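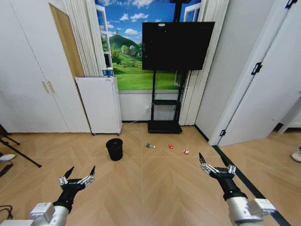 Akach Mobile TV Stand, black

I'm Unnur, and I look after the stands and screens here at Leung. This is the one I'd pick for a small room, and I've had one at home since October, so I'm not just saying that!

It's a simple thing - a flat black base, two uprights and a shelf halfway up. The telly goes on top, and the shelf is the right height for a games console or the box of cables you never quite get round to sorting. I keep the remotes on mine, and a bowl of satsumas in winter.

Because the base is flat it sits nicely on wood floors, herringbone included, and you don't have to drill into the wall. That matters if you rent, or if you've got something hanging up behind the screen that you'd like to keep (a big printed view, curtains, whatever you fancy).

Height to the top of the uprights is 1350 mm and the shelf takes up to 50 kg. Do measure the gap between your cupboards first, and check where your socket is - I didn't, and had to go out on a Sunday for a longer lead.

King-fai in the workshop can put it together for you before it goes out, just tick the box when you order. Otherwise allow yourself an hour and get someone to hold the uprights.

Price: 1299 kr
Colour: black
Screen not included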